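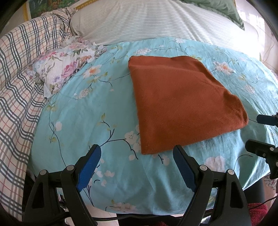
*Page last changed: September, 16:40*

**Hand-held pair at Tovasar is back in use after repair of the finger joints**

The pair of hand-held grippers which Tovasar uses for its laundry work in Istmont is again in service. The right-hand tool was out of use for most of the week with play in the finger joints, and the left-hand tool was taken in at the same time for a check of the pads and the cable. Both were given back to the folding group after a trial with towels on a bed.

The tools are called Famon inside the company. A person holds one in each hand and does the housework with them: folding, turning, laying flat. The recorded movements are later used to teach the arms in the Helmy cell, which carry the same fingers. If the fingers of the hand-held pair do not close in the same way as those of the arms, the recordings are of little use. This was the reason for the stop.

**What was wrong**

The first complaint came from the people who fold. They reported that a towel corner slipped out at the moment of lifting, always from the right hand, and that they had begun to squeeze harder than they were taught. Ottar Torvik, who has responsibility for the maintenance of the pair, read the counter on the right-hand tool and found 3823 closings since the last opening of the joints. The instruction says that the joints should be looked at every 2000.

"We had missed one inspection completely," says Torvik. "The counter showed it, but the counter was only read when the pads were changed, and the pads were still good. So the tool went on."

Each finger is a black frame with cut-outs, and it moves on a linkage that turns on pivot screws. The screws have grey caps. When Torvik took the caps off he found that one of the inner screws, the one near the blue pad, had come back by a part of a turn. The outer screws were tight. With the inner screw loose, the finger could tilt a little when it met the cloth, and then the lower part of the pad touched before the upper part. A thick towel hides this fault for a long time. A thin pillowcase shows it sooner, but in the past weeks the group had folded almost only towels.

He also found lint. It had gone under the cap and mixed with the grease, and the result was a gray paste which had to be picked out with a wooden stick. The manual tells the user to wipe the outside of the finger after each session. It does not say anything about the space under the cap.

**The repair**

The work itself was not long. The screws were taken out one by one, so that the linkage could stay in its position, and the holes were cleaned with a dry brush. The old thread lock was removed from each screw. New thread lock was put on in a small drop, and the screw was turned in until the finger moved freely but could not be tilted by hand. Torvik prefers to find this point by feeling, with the finger half open, and after this he marks the screw head and the frame with one line of paint under the cap. If the line is broken at the next inspection, the screw has moved.

Then the tool was left lying until the next morning. In an earlier repair it was given back the same afternoon, and the screw was loose again after three days.

The pads were taken off, washed in lukewarm water with a little soap, dried and mounted again. They are blue and textured, and the texture is what holds the cloth. Torvik looks at them against a lamp. When the texture is shiny in the middle, the pad is changed. This time one pad of the left-hand tool was changed and the others stayed.

The cable was the last point. It comes out at the base of the tool, and it is bent every time the holder turns the wrist. There was no break in it, but the clip which holds it had moved toward the fingers, and the cable could come under the base when the tool was put close to a bed. The clip is now moved back and has a mark too.

**Setting the two sides equal**

After the repair the left and the right tool must be set to each other. This is the part that takes most patience. Both tools are closed on the same strip of folded cotton, and the strip is pulled out by a spring scale. If one side lets go earlier, the closing point is changed in the software by one step and the pull is repeated. The joints are not touched any more at this stage.

Torvik made this setting together with one of the people who fold, and he intends to do so also in the future. A technician closes the tool on a table, with a straight arm and good light. The people who use it are bent over a mattress that gives way, and they close the fingers from the side. On the first try the values from the table were good and the person still said that the right hand felt late. The trigger on the right had a longer free way than the left one. It was adjusted, and the values did not change, but the complaint was gone.

**Trial on the bed**

For the trial Tovasar uses ordinary household textiles of many colors and patterns. The task with the towel is simple to describe: it is folded to a square, laid flat, then a corner is taken again and put back. The corner must come with the fingers at the first closing. The terry cloth is thick and a bit fuzzy, so it gives a good hold, and the sheet under it is thin and makes wrinkles easily. If the finger stands wrong it takes the sheet together with the towel, and the person feels this at once.

The rule for giving a tool back is 60 closings on cloth without a slip. The left-hand tool passed directly. The right-hand tool slipped one time early in the first series, on a hem, and the counting was started again from zero. The second series was without a slip. Torvik thinks that the pad was still not fully dry, but he has written it in the log only as "slip on hem, cause not known."

**What changes from now**

Three small changes have been made in the routine for the pair.

- The counter is read at the end of every shift and written on the sheet beside the charger. Before, it was read only at pad change.
- The caps are lifted at every 2000 closings, also if nobody has complained. The paint lines are checked and lint is removed.
- The person who folds may stop a tool by putting it in the red tray. It is not necessary to write a report first.

The last change was asked for by the folding group. The report form has two pages, and it has been easier to squeeze a little harder than to fill it in. The form still exists, but now it is filled in by the technician, who asks the questions while the tool is on the bench.

Recordings made with the right-hand tool in the last days before the stop have been set aside. They will be looked through by the people responsible for the Helmy cell, who will decide if they can be kept. It is possible to see from the finger position when the pad did not meet flat, but it must be done by eye and it takes time. Recordings from the left-hand tool are kept as they are.

The fingers on the Helmy arms have the same screws and the same caps. They have made fewer closings than the hand-held pair, and they work in a room with less lint, but Torvik will open them also. He has asked for half a day when the cell is standing still for another reason, and the opening of the first arm is planned before the end of the month. Spare pads are ordered. The thread lock is in the cupboard in Istmont, on the upper shelf, and the open bottle should be used first.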